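Canpolat Bin-Picking Bench Kit
Product page - Equipment / Grasping / Bench kits

Sold by: Gindholm
Lead time: ask for current dates
Status: in stock, arm not included

Overview

The Canpolat kit is a bench setup for mixed-object bin picking. It is meant for labs and small integrators who already own an arm and a hand and want a repeatable place to run grasp trials without building the whole station from scratch. You get the bin, the bench top, the mounting hardware, the object set and a license for Sira, our trial-logging software. You bring the arm, the gripper and a computer.

We started selling it after several customers asked to buy the bench we used for our own gripper testing. The current version is the third. The first two had a bin with a painted floor, and the paint came off in flakes that ended up in the finger joints. The bin in the current kit has a bare metal floor and painted sides.

What is in the kit

Steel bin with sloped sides, painted gray, floor left bare
Wooden bench top, in two sections
Bar clamps for holding the bin to the bench
Blue tape for marking the bench
Monis object set, 29 pieces
Sira license, one seat, with updates for the first year
Printed setup guide

What is not in the kit

Robot arm, gripper, cameras, lighting, emergency stop, guarding. We can quote cameras and lighting separately. We do not sell arms and we do not sell guarding. Please have a qualified person do the risk assessment for your cell before running anything under power.

About the bin

The bin is the part people ask about most. The walls slope, so an object that ends up against a wall tends to sit at an angle, and a gripper has to deal with that. Flat-walled totes are also fine for testing but they give you a different set of failures. If you need a flat-walled tote for comparison work, the clamps will hold most of them.

Bare metal is a hard surface for depth cameras. It reflects, and it gets more scratched and cloudy as the fingers work across it. Some customers want this, as it is close to what they have in production. Others line the floor with a matte mat. A mat is available as an add-on (see below). Scratching and paint loss on the inner walls are normal wear and are not covered under warranty. The bin still works the same.
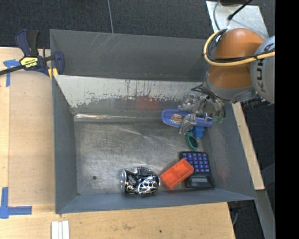

KUKA arm and jointed metal gripper working at the back wall of the bin, with mixed objects on the floor.

The Monis object set

The set is 29 pieces, packed in one box with a printed checklist. We picked them to cover the things that make a grasp go wrong: shiny surfaces, thin edges, soft parts, shapes that roll and shapes that tip over when touched on one side. Each piece has a number in the checklist and a matching entry in Sira, so trials can be logged by object without typing names.

Usa Rojanasak, who put the set together, recommends beginning with five or six pieces spread across the floor and adding more once your success rate settles. Starting with the full set in the bin makes it hard to tell whether a failed pick came from the grasp or from a neighboring object.

You can mix in your own objects. Sira accepts new entries and there is no limit on how many. Single replacement pieces can be ordered by number.

Sira software

Sira records each attempt with a time, an object number, a result and any notes. It stores camera images alongside the attempt if you connect a camera. It does not plan grasps and it does not control the arm. It listens for start and stop messages from your own controller over the network, and there are short sample scripts in the guide.

A free trial session holds up to 300 attempts. The licensed version has no cap. Export is to plain CSV plus a folder of images. There is no cloud account and nothing is uploaded.

Known limits:
- One arm per seat. Two-arm stations need two seats.
- The result field is pass, fail or dropped. Custom result types are planned but not ready.
- The image viewer is slow with very large sessions. Splitting a long run into several sessions helps.

Setup

Allow an afternoon for the first setup. Two people make it easier.

1. Bolt the two bench sections together and level them.
2. Place the bin where the arm can reach all four corners with the wrist clear of the walls. Check this by hand-guiding or at low speed before you clamp anything.
3. Clamp the bin at the rim. Keep the clamp levers outside the path of the arm and its hoses.
4. Mark the bench with tape so the bin can go back to the same spot after cleaning.
5. Check hose and cable slack at the far corners. A loop that looks fine at the center can catch when the wrist turns.
6. Register the bin position in your controller and run an empty-hand pass along each wall.

Reaching the base of the rear wall is usually the hardest part of the bin. If your gripper has wide knuckles, you may need to tilt the approach or set a no-go strip there.

Notes from use

Güven Tuncer runs our own bench and keeps the service notes. A few points from them that did not fit in the guide:

Check the clamps at the start of each day. A bin that has moved a little will not look wrong to the eye, but the grasps along the walls will get worse.

Wipe the floor dry before a run if you clean it with anything wet - streaks can show up in the depth image.

Keep a written copy of the starting layout for any run you plan to repeat. Photos help too, but the object numbers save time later.

If you wrap or cover the fingers, log the change as a new session. Results before and after a new covering should not be pooled.

Options

Matte floor mat, cut to fit: $69
Second clamp pair
Extra Sira seat
Replacement Monis pieces, sold singly
Bench legs with leveling feet

Warranty and returns

The bench and bin are covered for one year against faults in manufacture. Wear on painted and bare surfaces is excluded, as is damage from collisions. Unopened object sets can be returned. Opened sets can be exchanged if a piece is missing or broken on arrival.

Ordering

Order number for the full kit is 1968. Quote it with your arm model and gripper, and let us know how much floor space you have. The bench ships flat in two cartons and the bin ships in a third. Orders placed in December may be held until the warehouse reopens in the new year.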